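# countertop-cookers

Last updated: April

Hi, and welcome to my very domestic dataset. I've been collecting pictures of small kitchen appliances with their labels typed out and translated, and this folder is the multi-cooker part of it. It started when I moved into a furnished place and the only thing to cook with was a cooker whose buttons I couldn't read. I made a cheat sheet on the back of an envelope, then a better one in a text file, and then I kept going (as one does!) until I had a folder big enough to need a README.

If you just want to know which button to press, skip down to the glossary. If you want to use the set for something, read the whole thing, please – there are a couple of spots where I changed my mind halfway through and the older rows still show it.

## What you get

- 1,381 pictures of cookers, rice cookers, and pressure cookers on tables and counters
- 464 label rows, one for each printed word or phrase I transcribed
- 8 folders, sorted by where the cooker was standing
- a glossary (plain text, no fancy formatting)

There are a lot more pictures than label rows, and that's on purpose. Plenty of pictures show the same model from the same side, and I only type a panel out once per model. The other pictures point back to it through the model column.

The folders are named after whatever I was calling the place at the time. Vatlow is the furnished apartment. Lirkero is a shared kitchen with a very long counter and terrible overhead light. Rønning is a cabin, and yes, the folder name has the ø in it, so if your unzip tool turns it into question marks, rename it before you run anything. The rest are plain words like "hall" and "backroom."

## How the labels are written

Each row in `labels.csv` has these columns:

- `model`: my own short name, all lowercase
- `printed`: the text exactly as it's printed, in the original script
- `english`: my translation, as short as I can make it
- `spot`: row and place in the row, so "top left" or "bottom middle"
- `kind`: button, light, logo, or sticker
- `sure`: yes, no, or kinda

Yes, "kinda" is a real value. I tried a five-step scale for a while and found I was just picking the middle one every time, so now there are three.

I write the printed text before I look anything up. Small print gets its own row if I can read it, and if I can't, the row still exists with `printed` left blank and `sure` set to no. Please don't drop those blank rows when you clean the file. They tell you there's something on the panel that I couldn't make out, and I'd love for somebody with better eyes to fill them in.

Where a button does two jobs, I keep the slash and put both in a single row. I used to split them. The hall folder still has the split version, so you'll find "keep warm" and "cancel" on separate lines there even though they share a key. It's on my list.

## Mini glossary

These are the ones I'd put on the envelope if I had to start over:

- 预约时间: preset time
- 再加热: reheat
- 保温/取消: keep warm/cancel
- 烹调时间: cooking time
- 功能选择: function select
- 开始烹调: start cooking

My English is deliberately boring. "Preset time" could be "delay timer" and probably should be, if you grew up with American appliances, but I wanted to stay close to the printed words. Add your own column if you like a friendlier version!

One tip for reading these quickly: 烹调 is the cooking part and it shows up twice, once with "time" and once with "start." After a few dinners you stop reading and go by position anyway.

## Shiny black cookers are a pain

White cookers are easy. Silver ones are okay. Glossy black ones act like a mirror, and every window and lamp in the room ends up on the belly of the thing. I thought about throwing out all the streaky pictures and then decided to leave them in, mostly because real kitchens are full of shiny stuff and a set with only matte white appliances would be a pretty strange set.

So expect glare. White printing on a black panel usually holds up fine, but the tiny characters above the bigger ones are the first to go. If you're training a text reader, check those rows by hand first.

I do wipe the front before shooting when I remember. Fingerprints right over a label have cost me more rows than bad light ever did.

## What's around the cookers

I don't clear the table. Whatever's been living next to the cooker gets to stay, and nothing besides the cooker has labels. If you want to tag the background yourself, go for it, and send me the file if you feel like sharing.

## Loading it

Unzip, keep the folders side by side, and open `labels.csv` as UTF-8. If you open it in a spreadsheet program by double-clicking, the Chinese will probably turn to mush. Use the import menu and pick the encoding yourself.

There's a small helper called Cakora in the tools folder. It puts the glossary next to each panel so you can check them side by side. It's slow and the window is ugly, but I use it every week.

## Black Philips multi-cooker

A round, glossy black Philips. Two rows of three labels on the front, with the logo as its own row in the file under `kind` = logo. The pale gray latch button on the lid has no printed word that I've typed out, so don't go hunting for it in the CSV. The globe behind it is unlabeled, like everything else in the background.
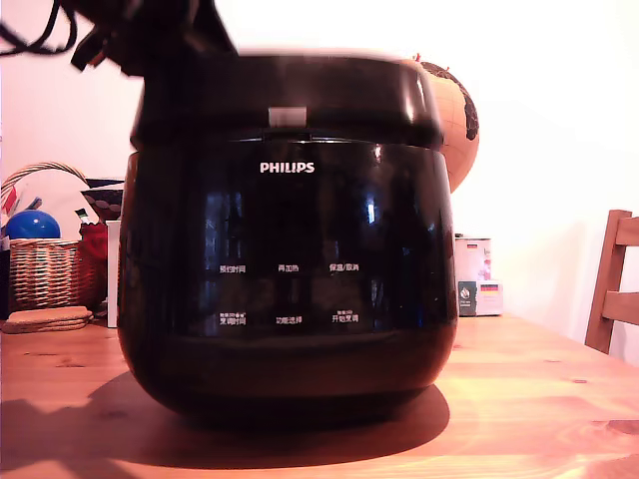 ## Comments

**panfried_toast:** The glossary saved my dinner, thank you. I'd been hitting reheat for a month thinking it was start.

**mossybank:** Any chance of Japanese panels? I have 8 pictures of my rice cooker if you want them.

> Yes please! Straight from the front if you can, plus one of the lid.

**dottie_k:** The ø broke my script, exactly like you said it would. Renamed the folder and all good now.

Contact: open an issue on the project page | © the countertop-cookers author | Back to top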